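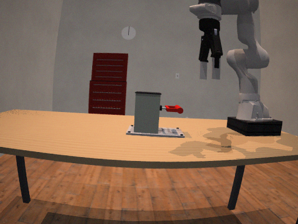 Tall grey-green box on its base plate, on the tan table

I'd been meaning to get to the Ovico open day for years, and every May something gets in the way (last year it was the boiler). So when the invitation came round again I booked the Tuesday off, packed two Blu-rays and a cheese sandwich, and drove up to Gulthorpe in the rain.

If you don't know Ovico, they make home cinema projectors, not many of them, and for most of the year they don't let the public anywhere near the place. The open day is mostly dealers and installers, with a few of us hobby types let in after lunch. You sign a book, you get a lanyard, and you're pointed at a very good urn of coffee.

Kátia Conceição took our group round. She runs the demo rooms and has the sort of voice you can hear over a projector fan, which is useful in her line of work! She started us off in the small room, 11 seats in two rows, walls painted a brown so dark I walked into the end of one of them. The screen is almost 12 feet wide and they've put it lower than I would at home, but from the back row it felt just right. My own is too high. I've known that since I put it up.

The main event was the Marinho, the new single-chip model that's going to sell for £3,000 with the standard lens. We had half an hour of it. They began with a bright, silly animated thing that would look good on a bedsheet, then someone asked for something nastier and we got a night-time car chase, all wet tarmac and headlamps. Blacks were good. They weren't as deep as on my old three-chip machine, and I said so, and Kátia said she'd noticed that too and then turned the iris on, which helped a lot but did make the picture pump a bit when the headlamps swung across. I could live with it. The chap beside me couldn't, and told us at some length.

Colour was the real surprise for me. I'd brought a period drama that I know backwards, lots of candlelight and faces, and they very kindly let me put on ten minutes of it. The skin tones were lovely straight away in the cinema mode. On every projector I've owned I've spent the first fortnight getting the red out of people's cheeks.

A word on rainbows, as somebody always asks. I see them, not badly, and I saw a few here on the end credits when I moved my eyes about. During the film itself I forgot to look for them. If you're very sensitive, get a proper demo before you hand over any money.

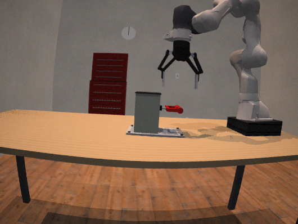

White arm over the long table, black gripper pointing down

After that came the noise session, run by Ardalan Asadi, who works on cooling and was obviously delighted to have an audience. He'd quoted the Marinho at 29 dB in normal lamp mode, and he had us all sit in silence, holding our breath like children, while he went up and down through the settings. Eco is very quiet indeed. High altitude mode sounds like a hairdryer in the next room, and he ran it for what I felt was slightly longer than necessary. There was a good question about what happens when you put the thing in a hush box (answer: leave more room behind it than you think, and don't block the left side, where the air comes out).

I also got a quick go with the Drovarer, their motorised ceiling lift, which I want very badly and have nowhere to put. It comes down smoothly and stops without a wobble. The handset is dreadful though - tiny grey buttons, no backlight, and the up and down arrows are side by side. I mentioned this to Aparecida Araújo on the way out and she wrote it down, so if the next version has a decent remote you can all thank me.

Lens shift on the Marinho is manual, by the way, two little wheels under a flap on top. They're stiff to begin with and then suddenly not stiff, and I overshot twice. Zoom and focus are powered. I'd have happily swapped the powered zoom for a bit more sideways shift, as my shelf is well off to one side of the screen and I'm forever fighting with it, but I can see I'm probably in the minority there.

Lunch, for the record, had all gone by the time the afternoon lot were let in, so I was very glad of the sandwich. Parking is free but fills up early, and the sat nav will try to send you round the back of the trading estate to a locked gate. Carry on past the tyre place and take the second left.

Am I buying one? Well... I've asked my dealer for a home loan of the Marinho and he thinks he can get one for a weekend before the end of the month. I want to see it in my own room, with my own cream ceiling, which ruins everything. I'll put some proper notes up once it's been, and if anyone wants particular discs tried, leave me a comment and I'll see if I've got them on the shelf.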